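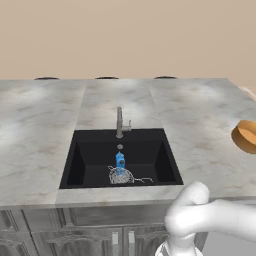
April, Tremum notebook, half past four

Long afternoon on the sink task, and a good one I think, though my wrists would like a word about the controller! Randa wants 400 demonstrations in simulation before we start training, and we're at 200, so halfway, with Hiếu taking over the late slot (thank you, Hiếu). My worry is the layouts. When the blue carton stands in the sink with the strainer's mesh bowl overlapping its base, I find myself always going for the carton first, and if we all do that the policy will only ever learn the one order. Could everyone please mix it up a bit, and start some episodes with the strainer, taking it by that long thin handle?

I also threw out 7 episodes where I dithered too long over the grasp. Sepehr thinks hesitations are worth keeping and he may well be right, so they're in the Camenzind folder if anyone fancies a look.

Still to do: ask Nghĩa whether the bowl start positions are being randomised properly, as mine all felt rather alike.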